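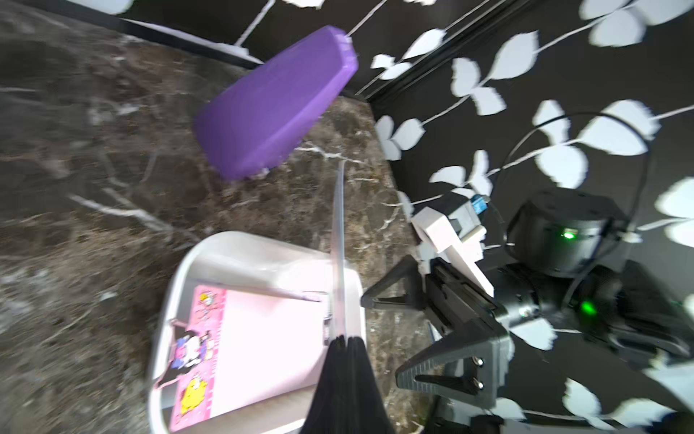 3.2 Surfaces and backgrounds

Judgments of tidiness are usually collected with plain backgrounds. Objects are set on a white or gray table, and the rater is asked how orderly the arrangement looks. Homes are seldom like that. Counters have veins and flecks, walls are papered or tiled, and both compete with the things a person has left out. We wanted to know how much of a low tidiness score comes from the objects and how much comes from what is under and behind them.

The Ondosthorpe set contains 3502 photographs of small household and desk items on nine combinations of work surface and wall covering. Each combination was given a short name. Grasso and Dumside are the two plain ones, with a single flat color on the work surface and the walls. Ungate is the busiest. It pairs a dark brown marble top, veined in white and pale gray, with black wallpaper carrying a large white leaf-and-vine print. The wallpaper covers the left, back and right walls, so the pattern stays in view from most angles (Figure 4).
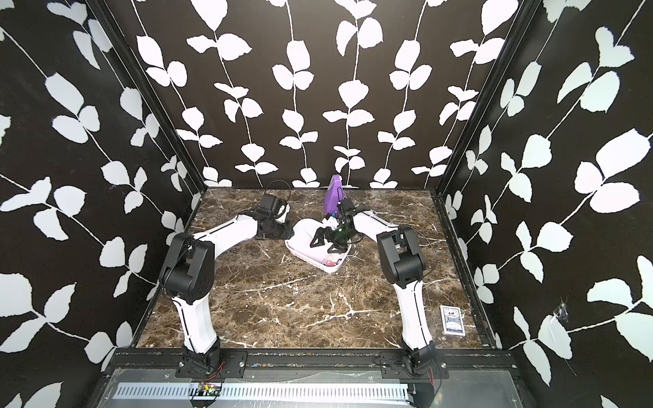
Figure 4. The Ungate combination: veined brown marble top, leaf wallpaper on three sides, and a white tray on the work surface.

Containers were kept plain in every combination. White was chosen after a small pilot in which raters were slow to find the rim of a dark container on a dark top. Pale containers did not have this problem on Ungate, although they were harder to pick out on Dumside, where the top is light. We left the mismatch in place and treat it as a limit of the design.

Objects were picked to differ in how much pattern they carry themselves. Single-color items, such as a purple wedge-shaped block, have an outline that is easy to follow on any of the tops. Printed items are different. A pink notebook or folder with cartoon characters on its cover brings its own small pattern into the picture, and raters in the pilot often mentioned items of this kind first when asked what looked out of place. An item could lie in a container or directly on the top, and we recorded which.

Raters saw one photograph at a time and gave a score from zero to 1000 by moving a slider. They were told to judge "how put away things look" and to ignore whether they liked the room. The second instruction was added after the pilot – several raters had commented on the wallpaper and given it as the reason for a low score.

Small marks and specks on the work surfaces were not removed from the photographs. Retouching would have made the veined tops look cleaner than the plain ones, where a speck is easier to see. Scores for the plain and patterned combinations are compared in Section 4.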